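The shape of a red apple

Joaquín Lagos keeps his fruit records in a building at Hurnstead, where the storage trial known as Relell has run since October. The trial covers 855 apples from two orchards, Garrido and Collar, and each one is scored by eye before any instrument is used.

Scoring starts with outline. A round apple gets a low figure, a tall one a higher figure, and the ribs are noted separately. Lagos wants the outline settled first, as colour tends to sway the person holding the pencil.
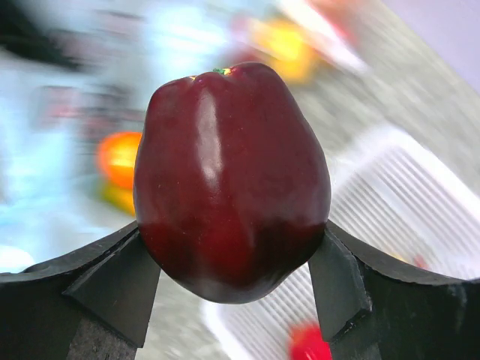 Skin colour is graded at three heights on the fruit, top, middle and base, and the darkest patch is written down with its position. On an apple like this one the upper part is crimson and the lower right goes nearly black-red, so a single colour figure would say very little. Gloss confuses matters further. A long white highlight down the front can hide the skin beneath it, and graders are told to turn the fruit and look again. The pale speckles are lenticels, the pores of the skin -- they are easier to find on the lower half here.

The stem cavity comes last. Any green or yellow is recorded there, however small. Of the 461 Garrido apples, almost 349 had some. Lagos has not yet published the Collar figures.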